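**Jamow issues service notice on wrist cable wear in two-arm tabletop cells**

*Firmware change and cable re-routing required before cells return to full speed*

GEKOVDALE – Jamow has issued a service notice covering its tabletop manipulation cells after a wrist cable fault caused an arm to stop while holding a mug. No one was hurt. Operators are asked to run affected cells at reduced speed until the steps in this release have been completed.

The fault was first recorded on a Thursday in February at the company's Gekovdale test site, during a dish-handling run. The arm had lifted a mug and was rotating its wrist toward a mug tree when the controller lost the encoder signal from the last joint. The arm braked as designed. The gripper then opened, which it should not have done, and the mug fell to the table and broke.

A review led by Hanna Kostiuk, head of product safety, found two separate causes. The first was mechanical. The cable leaving the wrist housing had been tied too close to the joint, and repeated rotation had worn the conductor inside an intact jacket. The second was in software. On loss of encoder signal, the controller reset the gripper driver along with the joint, and the reset cleared the hold command.

"The brake worked and the stop was logged correctly," Kostiuk said. "The hold command should have survived the reset. That is the part we consider a safety defect, and it is corrected in the new firmware."

Engineers repeated the run on four cells and reproduced the signal loss on three. In each case the cable had been tied inside the minimum bend radius given in the installation manual. The manual shows the correct tie point in a drawing but does not state the distance in the text. A revised edition is in preparation.

Testing of the corrected setup uses the same household task set: plates in a peg rack, mugs on a wooden tree and a small toaster oven at the side of the work mat. The cable is left with a free loop at the wrist.
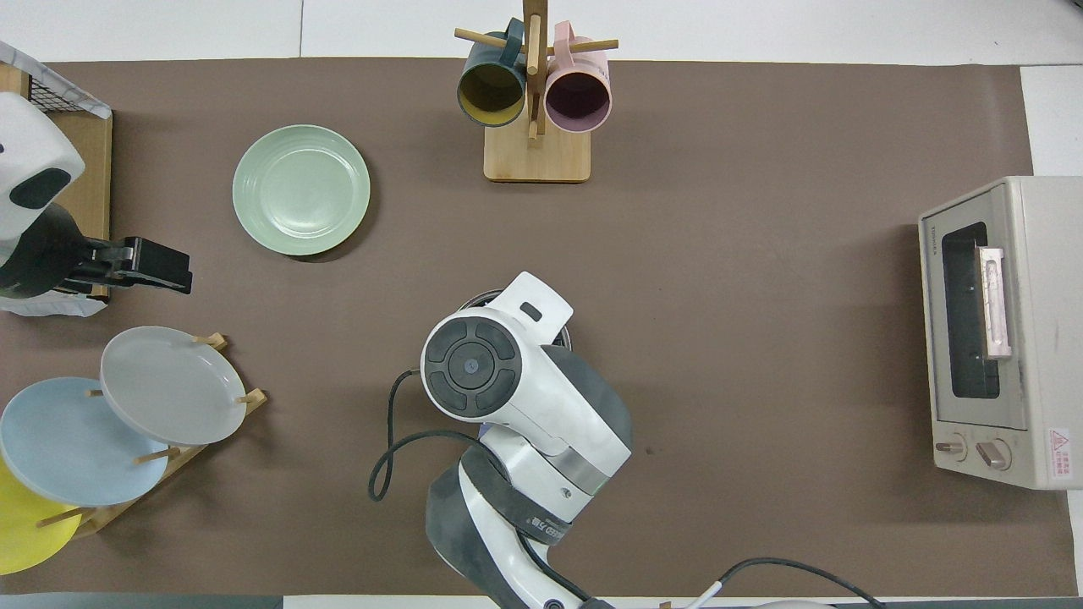
## Required actions

Operators of two-arm cells should do the following:

1. Limit wrist speed to the reduced setting in the service menu.
2. With power off, inspect the wrist cable along its full length. Replace any cable that has a flattened section, even if the jacket is not broken.
3. Move the cable tie to the second anchor point on the forearm and confirm that the wrist turns through its full range without pulling the cable tight.
4. Install the updated controller firmware on both arms. Mixed versions are not supported.
5. Run the hold test with a soft object in the gripper before handling glass or ceramic items.

Cells with a single arm use a different gripper driver and do not need the firmware update. The cable inspection still applies to them.

Replacement cables are supplied at no charge through Shehata, the company's parts distributor. Orders should include the arm serial number and the connector type.

## Open items

The review has not established how many wrist cycles are needed to produce the wear. A life test is under way at the Dasley laboratory under Ivan Onyshchenko, and the inspection interval will be set from its results. Until then, the cable should be inspected every two weeks.

**Technical contact:** Yurii Bilyk, Field Service, Jamow

**Media contact:** Noemi Negri, Communications, Jamow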